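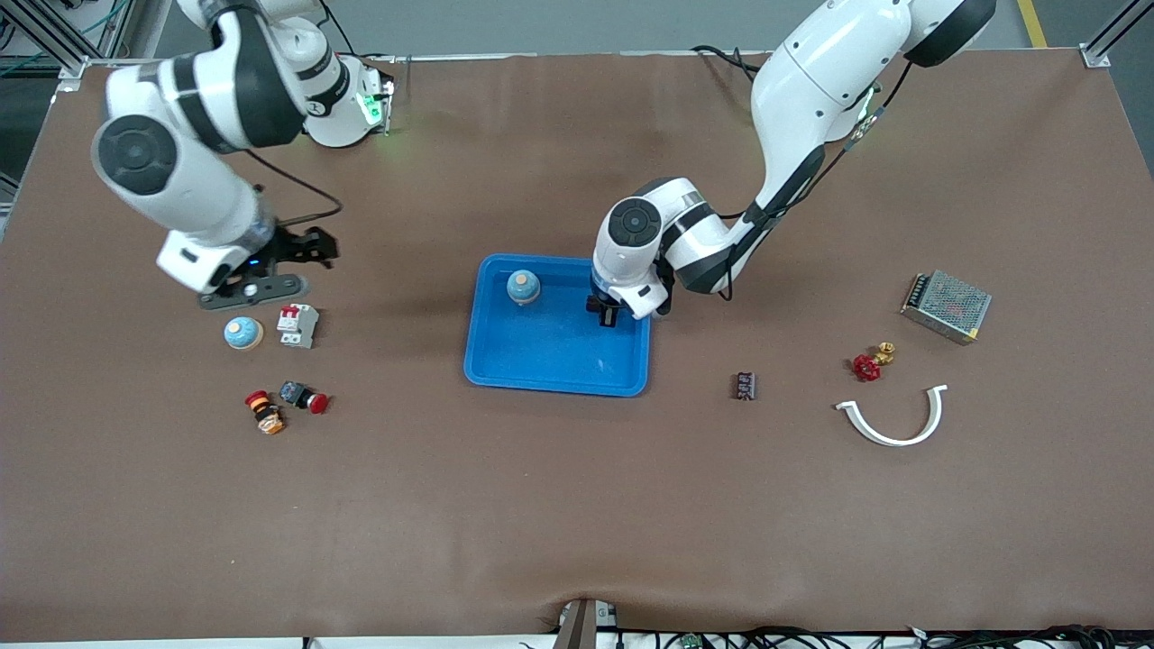
Is the Trevden open day worth the drive if you don't already own anything made there?

Mostly for the glazing hall and the seconds shop. The rest of the tour is a sales pitch with a hard hat on, and you can skip the talk in the canteen without missing much.

I went on a Sunday in May, which is one of two days a year that the Trevden pottery lets the public past the gift shop. I should say up front that I don't like factory tours as a rule. I've been on enough of them to know the pattern: a corridor with framed photographs, a short film with a harp in it, a window you look through at people who would prefer you didn't, and then a store. Trevden has all of these. It also has a few things I hadn't seen before, so I'll try to be fair.

Tickets are sold for a timed slot and the slot means nothing. Ours was ten in the morning. At ten we were standing in a parking lot behind a coach party, and at twenty past we were still there, holding printed passes that said Please Be Prompt. There is no shelter. A man came down the line with a box of safety glasses, gave them out to the front half, and went back inside for more. I never saw him again. Those of us in the back half did the whole tour without glasses and no one said a word, which makes me wonder what the glasses were for.

Our guide was Caoimhe Gilmartin, who has worked in the decorating shop for 20 years and was easily the best part of the day. She was handed a laminated script at the door and put it in her back pocket. When somebody asked her whether the mugs were really all finished by hand, as it says on the box, she said it depended what you meant by finished, and what you meant by hand. I wish whoever writes the boxes would talk to her.

The clay prep room comes first. It's loud, it smells like a wet basement, and you get maybe five minutes in it. The raw clay used to be dug locally. The sign on the wall still says so, in the past tense if you read carefully, and in larger letters there's a line about the soil of the valley. I asked where the clay comes from now and was told it's blended. I asked from where, and Caoimhe said from bags. That got a laugh and we moved along.

Casting and pressing are in the next building. Plates are pressed, jugs and teapots are slip cast, and cups are a bit of both depending on the line. I found the plaster mold store more interesting than the machines. There are shelves of molds up to the ceiling, numbered in grease pencil, some of them for shapes that haven't been sold since before I was born. A mold wears out after 200 pours or so the company claims on its wall panel, and then it gets crushed. I saw several that looked far past it. Edges go soft, and if you've ever bought a Fornent jug with a handle that seems slightly melted, I think I know why now.

Fornent is their big range, the gray-green one that every wedding list had for a while. There's a display about it that takes up most of a hallway, and I'd call it thin. It says the color was an accident in the kiln. Every pottery I have visited says its best color was an accident in the kiln. Caoimhe walked us past it without stopping.

Then the glazing hall, and here I'll drop the complaining for a paragraph. It's a long room with tall windows on the north side, and on open days they run one line slowly so people can watch. A woman dipped bowls with a sort of half turn of the wrist, in and out, and set them down on a board with her thumb and one finger so that hardly any mark was left. The glaze goes on pink and fires green. You know this in theory, but seeing a whole cart of bubblegum-colored dinner plates roll past on its way to becoming tasteful is a treat. I could have stayed an hour. We had 9 minutes, by the clock over the door.

The kilns are behind a rope and you can feel them before you see them. I have nothing to report except that they are big and that the coach party stood in front.

After that comes the canteen talk, given this year by a man from Ó Conaill, the design studio that is doing the new tableware. He spoke for much too long about heritage. He used the word "story" for a soup bowl. The new range is called Skatby, which he said was meant to sound like somewhere near the sea – he didn't say which sea – and it comes in white, off-white, and a third one that I would also have called off-white. When a lady near me asked whether it could go in the dishwasher, he said it was designed for modern living. She asked again. He said he'd have to check. I have bought a lot of dishes in my life and I would want that one settled before the launch.

Lunch was a cheese sandwich on a very nice plate.

The seconds shop is the real reason most people come, and they know it, because you can only reach it by finishing the tour. Prices are marked in colored stickers and the key to the stickers is on one sheet of paper by the register, so there's a lot of walking back and forth. Some of what's out there is a real bargain. I got 4 dinner plates with pinholes in the glaze that you would need a flashlight to find. Some of it, though, I don't believe was ever a second. There was a full table of identical small vases with no fault that I could see, or that the boy at the register could show me, at a price only a little under what the front shop wanted. Turn things over and check the stamp. A true second has a line scratched through the backmark, and those vases didn't.

Parking is free. The restrooms are by the canteen and there was a long wait. Strollers can't go into the casting building on account of the steps, and the website ought to mention it. If you're coming for the glazing, take the earliest slot – the line shuts down at noon for the weekend crew's break, and the afternoon groups got to look at a stopped belt and a rack of dry bowls for the same ticket price as ours.

I asked at the desk on the way out whether they'd ever thought of selling a ticket for the glazing hall alone. The woman wrote it down on the back of a receipt.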